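Tablecloths, round two

September 14, 2026

I said in May that I would write up the tablecloth question once I had settled it, and I have mostly settled it.

The table is round, which makes everything harder. Most of the cloths sold near me are rectangles, and a rectangle on a round table gives you four long corners that drag and get stepped on. I used one for 11 weeks. Twice I caught a corner with my knee and pulled a mug over. After that I folded the corners under, and then nothing would stand level on top of the folds.

Arif Siregar told me to stop buying and measure. Fair enough. I measured the top, added the drop I wanted on each side, and went to Jargate, where they keep the bolts of fabric at the back past the curtains. I came home with a blue and white check. I had wanted plain gray. The gray was thin and you could see the table through it, and the check was heavier and on sale.

I washed it at 60 before cutting anything. It shrank 2 centimeters in one direction and hardly at all in the other, so I was glad I had waited. Ironing it took most of an evening. A check shows every place where you have pulled the fabric out of line, so I worked from the middle and kept moving it back.
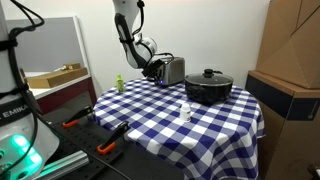
The blue check on the round table, with the toaster and the big pot at the back.

On the top it lies flat, which was the main thing I wanted. The sides still hang in loose folds. I have read that you can fix this with clips or small weights sewn into the hem. I bought a set of Evow clips and they left marks, so I took them off again. I am fine with folds.

The big black pot is the one I use for soup and for corn. The glass lid means I don't have to keep lifting it to check, and the knob is easy to grab. It is too wide for my cupboard, so it lives out in the open wherever there is a surface. The toaster has the same problem. It is not large, but every shelf I own is slightly too low for it.

I do put a board under the pot if it has come off the stove. The cloth is cotton and would probably cope, but the finish on the table would not. The old cork mat from Nustetum has finally crumbled and I need to replace it.

Crumbs are the one complaint. They disappear into the pale squares and show up clearly on the dark ones, so I wipe half the table and think I'm finished. Shaking the cloth outside works better, but then everything has to come off first.

If there is enough fabric left over I will hem some napkins. I haven't checked the size of the remnant yet. It is in the bag with the iron.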